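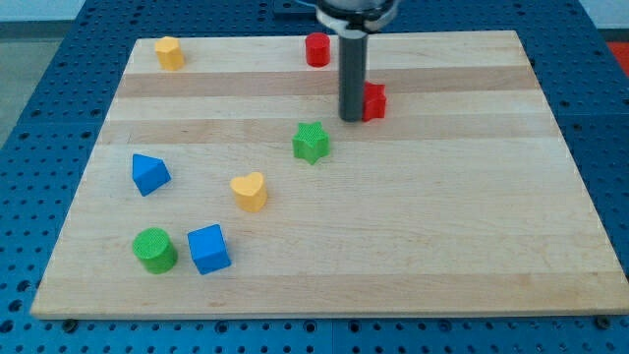
Ticket 2710
Subject: Transponder not reading at start/finish, car 35
Opened by: Anneliese Reinholz
Date opened: 2026-07-25
Status: Closed

Problem as reported
Car 35 had no lap times on the Storka timing page for the first practice session at Wumara Raceway. The transponder is a rental, picked up at registration. Green light was on when the car left the grid. Other cars in the same run group showed up fine.

Log

Anneliese: Came in after 5 laps. Corner worker counted me past the line every time, timing page shows nothing. The unit is zip-tied behind the front bumper beam, same place I had my own one in February.

Timing desk: Please check that the number on the unit matches the one on your rental slip. If the car is entered under a different number, laps go to "unassigned" and we can move them over.

Anneliese: Numbers match. Slip and unit are the same.

Timing desk: Checked unassigned for the whole session. Nothing there from your unit. The loop did not see it at all. Which way is the unit facing, and is there any metal or carbon under it?

Anneliese: Facing down as far as I can tell. There is an aluminum splitter mount under the beam now. It was not on the car in February.

Timing desk: That would block it. The signal has to have a clear path to the track surface. Move the unit to the right rear wheel well or the passenger footwell if the floor has an open hole there. Keep it no more than 2 feet off the ground and use the bracket, Kettler type, from the rental bag.

Anneliese: Moved to the right rear wheel well, bracket and two zip ties. Went out for second practice. Got 4 laps, the page shows 3.

Timing desk: The missing one is your out lap. Pit exit joins the track after the loop, so the count starts the first time you cross the line. The 3 we have are all strong hits.

Anneliese: OK, that makes sense. Can the first session be added by hand?

Timing desk: No. Practice times are not used for the grid, so we don't enter them manually. Qualifying will set your position — please leave the unit where it is until the end of the day.

Anneliese: Qualifying times all came through. Fine to close.

Resolution
Transponder blocked by metal splitter mount. Moved to right rear wheel well. Unit itself is good and goes back in the rental pool. Note added to the Stedov rental sheet under mounting: check for metal below the unit, including parts added after the last event.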